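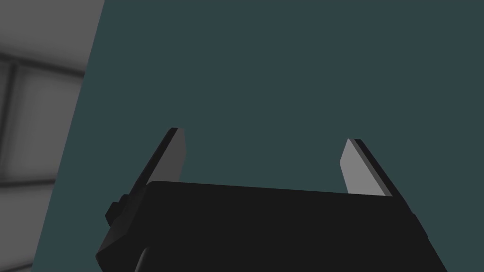 Otstead packing floor, staff meeting, 2018-06-19
Minutes by me, Afonso Coelho, so blame me for the spelling

We got going late again because first shift was still handing over. Most of both shifts came, plus Botar's site tech on the phone (bad line, lots of "say that again?").

Last month's minutes: read, no changes, except Dana on labels wants it written down that she asked for the new mats in April. Written down!

The arms. Botar has the simulation going for the tote cell and we spent a good while on it. The plan is still two arms on line 13, picking into totes, with people on either side doing the mixed orders. I asked if the grippers will cope with the Sibiya pouches, which are slippery little things even for me, and the tech said they're still testing grips in the simulation and he'll send results when he has them. I said please send them to all of us and not just the office. He agreed.

Jobs. This is what everybody came for, so I'll put it down as close as I can. Management says no one on the floor is being let go over this. What changes is the work: fewer hours lifting, more hours loading, clearing jams and checking. Several of us said standing and watching a machine for a full shift is tiring in its own way (my back would be happy, my head not so much), and we'd like to swap every 2 hours. Management will try it during the trial and we'll talk again after.

Pay grade for people trained on the cell: no answer yet. I've asked for one in writing before anybody signs up for training.

Targets. The board says 300 totes a shift for line 13 once the arms are in. Second shift wanted to know who gets the talking-to if the arm stops and the number isn't met. Good question, long silence, then a promise that stoppages will be logged separately. I'd like to see that log, and so would second shift.

Training. The Iltine safety course is booked for the end of June in the break room. All 67 of us do the short part, and only cell people do the long one. Sign-up sheet is by the lockers, and please write so I can read it.

Other stuff. The fan over the label table rattles. Maintenance knows. The parking lot gate is sticking again, so push hard.

To do:
Me: chase the pay grade answer, put the test results on the board
Management: swap schedule for the trial, stoppage log
Botar: simulation results, a plain-English sheet on what the stop button does and doesn't stop

Next meeting once the results are in, same room.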